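플로티코(Flotico) 스팀 다리미 사용 설명서
4장. 어두운 색 옷 다리기 전 준비

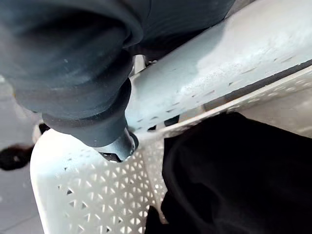 4-1. 시작 전 확인

1. 세탁 라벨부터 확인. 다리미 금지 표시 있으면 여기서 중단.
2. 주머니 비우기. 동전, 영수증, 립밤 전부.
3. 뭉친 옷은 펼쳐서 한 번 털기. 보풀·먼지는 점착 롤러로 제거. 검정, 진회색은 먼지 붙은 채로 열이 닿으면 잘 안떨어짐.
4. 안팎 뒤집기. 번들거림 방지용. 광택 있는 원단은 필수.

참고: 바구니에 오래 눌려 있던 옷은 접힌 자국이 깊음. 분무기로 살짝 적신 뒤 30분 두었다가 시작할 것.

4-2. 물 채우기

1. 플러그 뽑혀 있는지 확인.
2. 급수구 마개 열고 최대선까지. 물통 용량 400ml.
3. 수돗물 사용 가능. 석회 많은 지역은 정수물과 반반 섞기.
4. 마개는 딸깍 소리 날 때까지. 덜 닫히면 바닥판으로 물 샘.

주의: 섬유유연제, 향수, 식초 넣지 말것. 노즐 막힘. 이 경우 무상 수리 안 됨.

4-3. 온도 맞추기

1. 다이얼을 원단에 맞춤. 합성섬유 1단, 모 2단, 면·마 3단. 혼방은 낮은 쪽 기준.
2. 표시등 꺼질 때까지 대기.
3. 안쪽 시접에 먼저 시험. 색 변하면 한 단 내리고 다시.
4. 진한 색은 얇은 면 천 덧대고 다림질. 스켈리아(Skelia) 덧천 별매. 집에 있는 손수건도 됨 (흰색, 무늬 없는 것).

주의: 1단에서는 스팀 버튼 누르지 않기. 물방울 떨어져 얼룩 남음.

4-4. 다리는 순서

1. 깃, 소매, 몸판 순. 두꺼운 부분은 맨 나중에.
2. 문지르지 말고 눌렀다 떼기. 한 자리에 5초 이상 금지.
3. 후드나 안감 있는 옷은 접힌 층마다 따로. 겹친 채로 누르면 겉면에 자국 찍힘.
4. 끝나면 바로 옷걸이에 걸기. 식기 전에 접으면 주름 다시 생김.

참고: 니트는 바닥판을 대지 않음. 2cm 띄우고 스팀만. 손바닥으로 모양 잡을 때는 스팀 끄고.

4-5. 이럴 때는

번들거림이 생겼다: 덧천 대고 스팀 짧게 두 번, 부드러운 솔로 결 반대로 빗기.
흰 가루가 나온다: 석회. 6장 세척 모드 참조. 옷에 묻은 가루는 마른 뒤에 털면 됌.
표시등이 계속 깜빡인다: 자동 꺼짐 상태. 손잡이를 들면 다시 켜짐.
E511 표시: 과열. 플러그 뽑고 완전히 식힌 다음 재시도. 반복되면 구입처에 문의.

보관은 물 비우고 세워서. 전선은 본체가 식은 뒤에 감기. 세척 방법은 다음 장에.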